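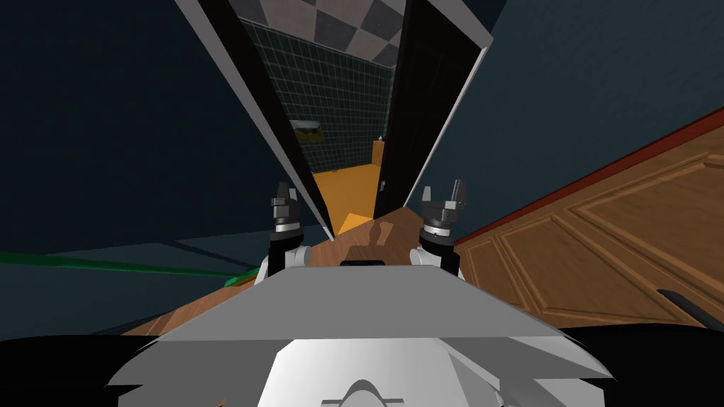
Issue 6 | Page 2

I've cleaned holiday units for Clatthorpe long enough to have opinions about grout, and lately I'm paid to have opinions about a robot as well. It hasn't touched a real mop yet. It lives in a pretend house on a computer, with dark blue walls and a bathroom's worth of green tiles, and a few of us from the cleaning crew sit in on the sessions and say what we reckon.

I went in grumpy. I'd pictured a bloke in a nice shirt telling me my job was mostly lifting. What I got was Zyanya Pacheco from the software side asking how I go through a doorway when both my hands are full (hip first, then shoulder, and you keep an ear out for the dog). She wrote it all down! Thirty seconds of my day, every day, and it had never crossed my mind that it was a skill.

So I'm softer on the thing than I was. My gripe is with how the company talks about it. The Bisell project was sold to us as "taking the boring bits off your plate", and I don't trust anyone else to decide which bits of my work are boring. I like the hallway. It's where I have a drink of water and work out what the next room needs.
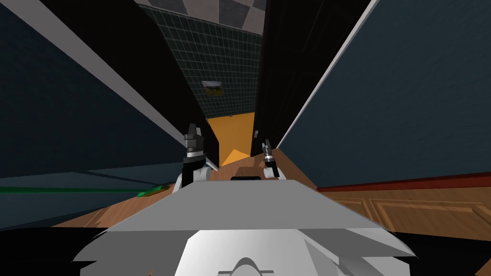
Issue 6 | Page 3

Those two arms pointing down a corridor look keen enough, and I'll be glad of them for shifting laundry if they ever get that far. My back has done 2,000 linen bags. But if the robot takes the easy carrying and I'm left with ovens and shower screens from start to finish, that's a harder shift for the same money, and I'd like it in writing that somebody has thought about it.

Sunita Sandhu, our rep, asked for two things at the April meeting. Anyone who teaches the robot gets paid the training rate, and rosters don't shrink until the crew has seen a full season with it in the building. The answer was that it's "being looked at". Well, I've looked at it too, and the training rate isn't a big ask for people handing over what they know about doors.

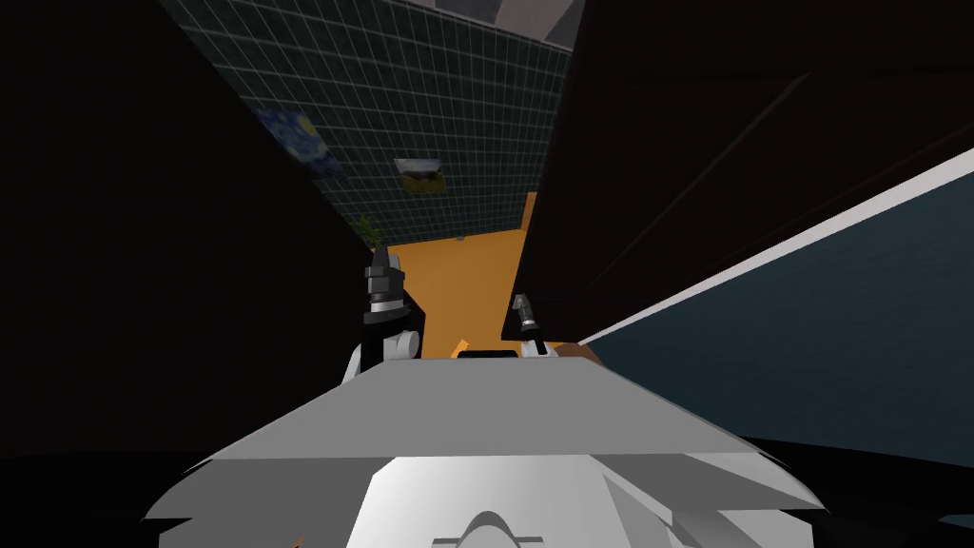
What I'd want before it leaves the computer

A stop button the cleaner can reach. A say in which rooms it goes into, and when. And a proper go at saying no – if I tell you it's not ready for a narrow gap with somebody's pot plant on the other side, I'd like that to count for as much as a chart does. I'll keep turning up to the sessions, and I'll keep asking about the rate.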